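Husar Home Skills Reader
Contents | Previous | Next | Glossary
Last updated: January

Chapter 7
Counters and the Things We Leave on Them

I used to think I had a small kitchen. Then I moved in with my friend Lenuța Onu for a winter, and her counter was half the length of mine, and she cooked for six people on it without bumping an elbow! I'd been storing mail on mine. Mail, a dead blender, a bag of onions, three mugs (always three mugs) and a jar of pens.

So this chapter starts with a clear-off. Take everything off your counter and put it on the floor or the bed or wherever you've got room, and write it all down. When my evening class at Brirbridge did this, our lists added up to 193 things, and we'd used 49 of them that day. I went home and looked at my own mess very differently, I can tell you.

Once it's all off, wipe the stone and look at it from the side, down low, with a lamp on. Marble is sneaky. With all that gray veining, a crumb or a scuff can sit there for a week and pass for part of the pattern. I run my palm over it as well – fingers find what eyes miss.

Then bring things back one at a time, starting with whatever you reach for most. For me that's a little bowl for salt, garlic, or the egg I'm about to crack.
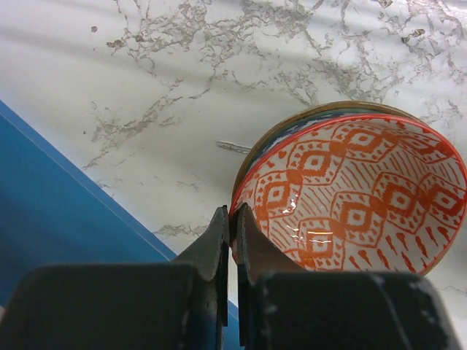
Figure 7.1 A small patterned ceramic bowl on veined white marble.

Keep your list handy, you'll need it for the first activity. We'll begin with the stretch of counter closest to the stove, where most of us pile up the most stuff.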